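Turkcombe Community Help
Home > House and Garden > Heating and damp

Condensation on inside of windows every morning, new double glazing

Asked by tillau_end on 21 February 2018
Replies: 3

We had all the windows at the front of the house replaced in October. The old ones were single glazed with wooden frames and let in a draught you could feel from the sofa. The new ones are uPVC double glazed, fitted by Haugen, and I have no complaint about the fitting. The rooms are a lot warmer.

The trouble is that both front bedrooms now have water on the inside of the glass every morning. It runs down and sits on the sill, and in the smaller room there is black mould starting on the sealant at the bottom corners. We never had this with the old windows, or not so that I noticed.

The house is a 1930s semi with solid walls at the front. Heating comes on from 6 until 8 in the morning and again in the evening. We dry washing on an airer on the landing when it rains. There is an extractor in the bathroom but it is old and noisy and mostly stays off.

I bought a cheap humidity meter and it said 47 in the living room in the afternoon, which the leaflet says is fine. I haven't left it in the bedroom overnight yet. 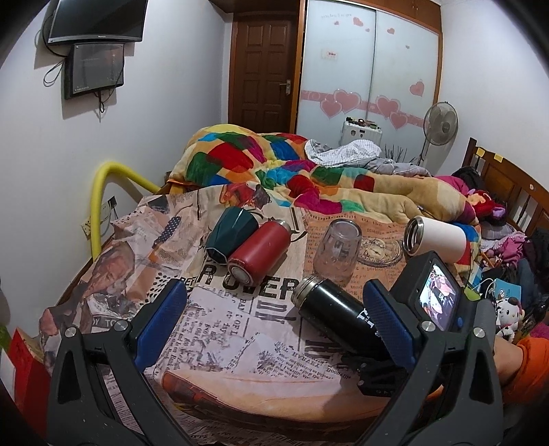 brirnon_lad: Leave the meter in the bedroom for a night before you spend any money. An afternoon reading downstairs tells you very little about a closed bedroom at six in the morning with two people asleep in it. Put it on a chest of drawers away from the window and the radiator and look at it as soon as you wake up.

Is the water on the room side of the glass, or between the two panes? If it is between the panes the sealed unit has failed and you should get on to Haugen, as it ought to be under guarantee. From what you say about it running on to the sill, it is the room side, and that is not a fault in the window.

What has happened is that the old frames leaked air all night and the new ones don't. You are making the same amount of water vapour as before and it has nowhere to go. Do your new windows have trickle vents along the top? If so, check they are open. Ours were shut when we moved in and painted over as well.

Reply marked as helpful by tillau_end

Answer 2, from Moss Lane:

Dehumidifier. Got one from the shop in Brirnon, best thing we ever bought. Empty it every day.

Answer 3, from pipe_and_slippers:

I agree with most of the first answer. A dehumidifier will work but it costs money to run and I would try the free things first.

Move the airer. A full load of washing gives off a surprising amount of water and on the landing it goes straight into the bedrooms. Put it in the bathroom with the door shut and the fan on, or the window open a bit.

Replace the fan. A modern one is much quieter, and you can get them with a timer that carries on for 30 minutes after the light goes off. If there isn't one wired in already, get an electrician to look at it.

Pull the beds and wardrobes away from the outside wall by 5 cm or so. With solid walls you can get mould behind furniture without knowing it's there.

For the mould you already have, use a proper mould spray and open the window while you do it. Don't dry brush it. If it has gone into the sealant it may not come out, and then you have to cut the bead out and redo it.

Comment from tillau_end:

Thanks all. It is the room side. There are trickle vents and two of them were closed, so I've opened those and moved the airer. Will put the meter upstairs tonight.

Comment from brirnon_lad:

Anything over 60 in the morning and I'd be looking at that fan next.

Related questions
Mould behind wardrobe on outside wall
Can trickle vents be added to existing windows?
Haugen guarantee, who do I ring?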